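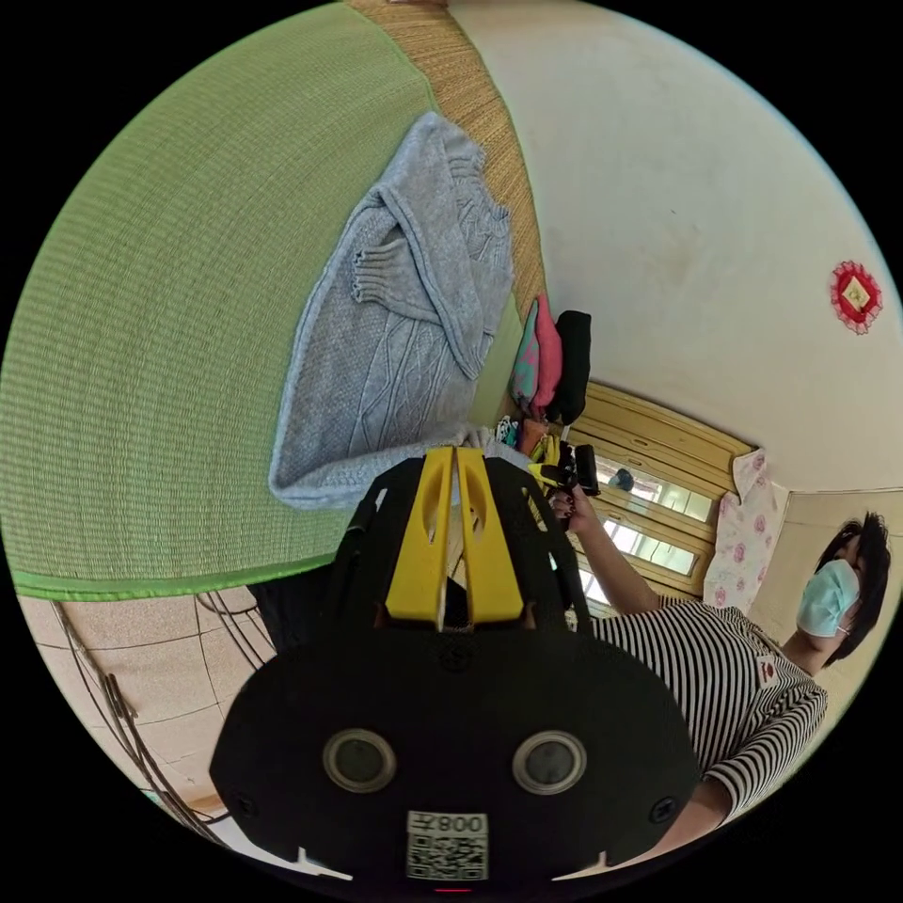
招人,叠衣服、收拾换季衣物的,短期,三月开工。急。

**Fludus 衣物整理** 现缺 9 个人,做满 22 天,有意的赶紧报名,别拖到最后两天。

## 干什么

- 毛衣、T恤、裤子,铺开、抚平、叠好、码齐
- 厚毛衣单独叠,绞花的那种袖子先往前折,罗纹袖口别扯,扯松了回不去
- 叠好的并排放,别摞太高,一摞高下面全是印子
- 床上的小东西归拢到一边,别裹进衣服里(上季度有人把扣子叠进毛衣,找了一下午)
- 席子、垫子用完擦一遍,边理直

在床边干活,席子上铺开了叠。弯腰多,腰不好的慎重考虑。

## 要求

1. 手轻,有耐心。快慢其次,先叠整齐在说
2. 戒指手链摘掉,勾线。美甲可以,别带钻
3. 全程戴口罩
4. 能听懂普通话就行,男女不限,年满18
5. 有服装店、洗衣店、酒店客房经验的优先,没有也教

## 钱和时间

每小时 60 元,日结。早班九点到一点,下午班两点到六点,选一个,不能两个都上。午饭自理,楼下有面馆。迟到半小时以上当天不排了。

试工一次,80 分钟,也给钱,按时薪折算。试工内容:毛衣一件,羊毛开衫一件,杂色薄衣服若干,叠完我们看边齐不齐、领口正不正。

毛衣的叠法,先看一眼:
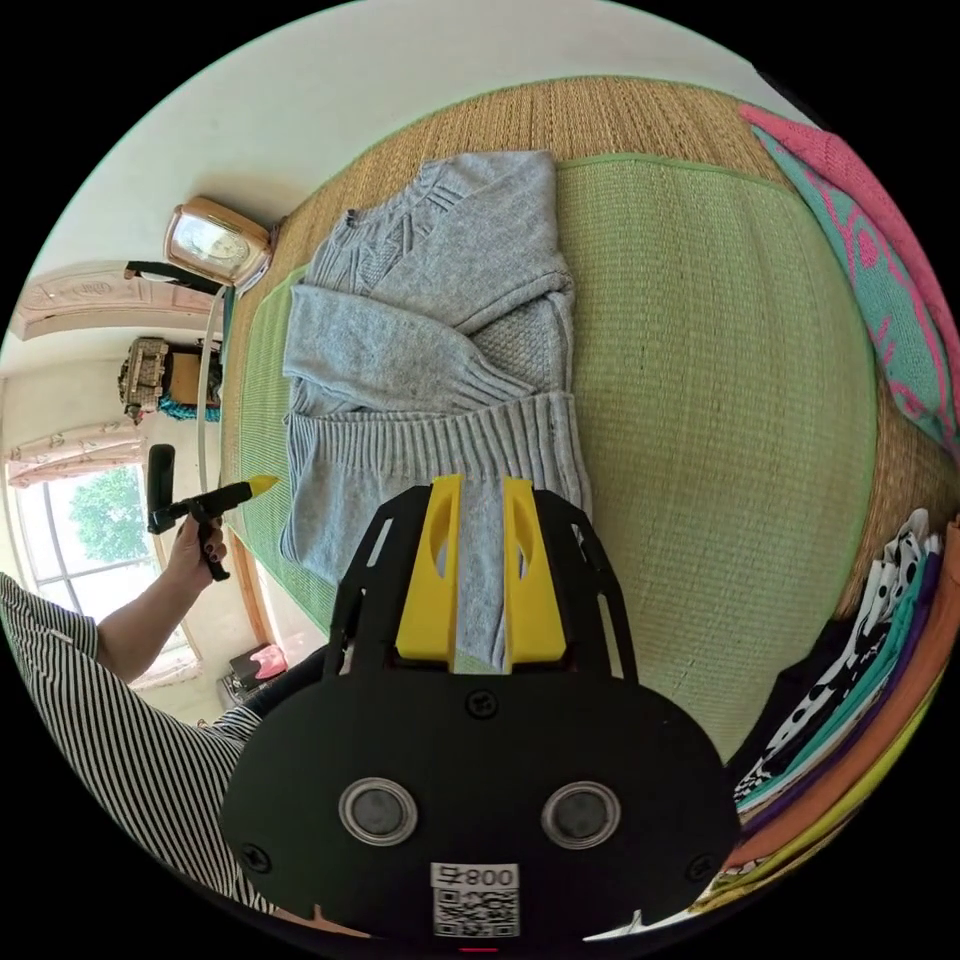

Thiện Tăng:我在这边叠过一季,补充一句,厚的别压实,折线的地方用手掌托一下再放,不然第二天打开全是死褶。还有就是夏天的薄衣服反而难,滑,第一次来的先从毛衣练起。下午班人少一点,想安静的选下午。

谢谢,这条加进培训里了。

## 怎么报名

发消息给 Bảo Đoàn,写清楚:

- 姓名、电话
- 能来的时段(早/下午)
- 哪几天来不了
- 叠过什么,没叠过就写没有

不用简历。不收押金,不收培训费,谁找你要钱都别给。收到会回,两天没回就再发一次,可能漏了。

地点在 Wasov 楼三层,进门左手,门牌写的是 Pirkumberg(旧牌子,还没换),按门铃等一下。电梯常坏,走楼梯快。

人齐就截止,不另行通之。已经报过的不用重复发。

2022年2月20日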